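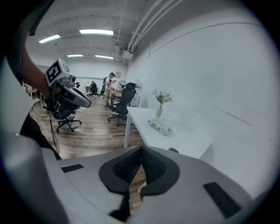
Workshop Tips for Clubs Using Hand-Held Grippers

Most of the advice going around on this is too cheerful. Our club, Vedo, meets in the evening and has worked with hand-held grippers since October. I don't promise that any of the following will get you better data.

Cables. Leave a loose loop under the grip. A tight cable tugs at your wrist, and after 40 takes you will be fighting it without noticing. Velcro ties do fine. The clip kit from Presenura costs more and I can't see what it adds.

Markers. Keep the printed cubes flat and clean. Wipe with a barely damp cloth, no spray. People swear by matte tape over the pattern to cut glare from ceiling lights. We tried it for a month and I remain unconvinced.

Jaw pads. Ribbed pads collect lint. An old toothbrush gets it out. Skip the rubber restorer sold for printer rollers, whatever the forums say.

Chairs. Anything on casters will wander into somebody's elbow. Push the spare ones against a wall before you begin, or lock them if yours lock (ours supposedly do).

Tables. Clear what can spill or tip. Flowers and water belong on a shelf during a session. Try your task on a bare tabletop first and add clutter later.

Session length. The Timitz handout says 48 minutes. By 17 our newer students are already sloppy, and tired hands make bad recordings. Swap people early.

Storage. A padded bin per gripper, jaws closed, cable coiled loosely on top. Label the bin and the gripper both. Leone, our first project, lost a week to two swapped units.

Logging. Write down every bad take as well as the good ones. We have 508 in the notebook and I trust maybe half.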